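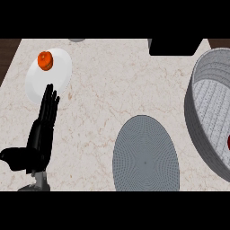

Slide 1: plate and orange on a marble countertop

Notes for the riders' club talk, 23/02/2020

Okay, say hi, wait for the chairs to stop scraping. Thank Greer Paterson for having me. Mention she was the one who talked me into my first hare scramble, so if anyone hates this talk, complaints go to her.

I want to talk about riding your first enduro and finishing it. Finishing is the whole goal! I have 3 finishes at Funbridge now and I'm as proud of the slowest one as I am of the others (it was the slowest by a lot).

Ask who's raced off-road before. Ask who's signed up for July. If it's mostly beginners, skip the suspension stuff and go longer on pacing.

My first try. I was on the old Okis with a clutch that had maybe one good day left in it, and I went off the line like the race was ten minutes long. Passed a bunch of people in the field section, felt like a hero, and then we hit the creek and the rocks at MacKinnon and every single one of them went by me while I was lying under my bike. Number plate 58, if anybody was there and remembers stepping around me. I pulled out at mile 27 and sat on a cooler for the rest of the afternoon.

(Pause here, people usually have their own version of this one. Let them tell it if they want to.)

What I did differently the next year:

Started slow. Really slow, embarrassingly slow. Archie Rankin told me to ride the first lap at a speed where I could sing, and I did sing, and the guy behind me asked me to please stop.

Stood up more. My legs were shot the first year from sitting down through everything and getting bucked around. Practice standing on easy trail until it's boring, then do it on the rough stuff.

Softer tires. I'd been running way too much pressure for rocks. I'm not going to give you a number because it depends on your weight and whether you've got tubes or mousses, so come find me after and we'll talk about your bike.

Looked past the rock. You know the one. If you stare at it you'll hit it.

Next slide, the Isen hill. Explain that there's a main line and a go-around on the left, and the go-around is longer but you can ride it on a bad day. I lost so much time on the main line being stubborn. Walk it first if they let you. If someone's stuck in front of you, stop at the bottom and wait, don't follow them up there hoping it clears.

Gas and check-in. Read the rider sheet the night before, all of it, including the bit on where your gas can goes. I once left mine at the wrong check and had to beg a quart off a complete stranger (thank you, whoever you are, I still owe you a quart). Last year's list had 128 riders on it, so the sign-up line gets long. Go early and use the bathroom first.

Bike prep, keep this quick. Fresh air filter, check the spokes, tape a spare lever to the fender or stick it in your pack. Don't change anything big the week of the race! I put new bars on the night before once and spent the entire morning fighting them.

Questions. Somebody will ask two-stroke or four-stroke. Say ride what you've got, then move along before Archie gets going.

Remind them the practice ride sheet is by the door, and to put a phone number on it this time.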